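Participants wanted: robot open day at Rondus

Rondus is looking for 21 people to take part in an open day at our Cadwood office on Tuesday, May 21, 2024. You don't need to know anything about robots. We want people who will watch, try things out and tell us what they think.

The demonstration runs in a simulated home. Visitors follow the robot's route on a large screen, from room to room and through doorways.

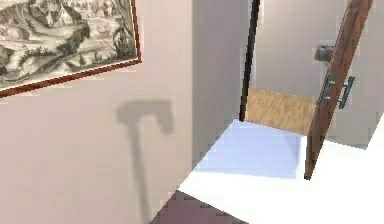 Each session lasts 2 hours, with a break halfway. You will give the robot short instructions, such as which room to go to, and fill in a form afterwards. Staff will be there to help with the controls.
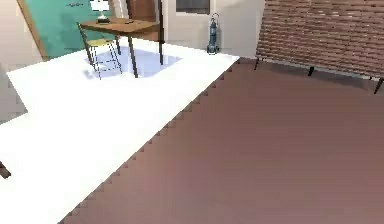 You must be over 18 and happy to look at a screen for long periods — glasses are fine. Groups are kept to 10 at most. Tea and lunch are provided, and we refund bus and train fares.

To apply, write to Libor Danko at Rondus, 386 Jardine Road, Cadwood. Please say whether you prefer the morning or the afternoon. People who came to the January session may apply again.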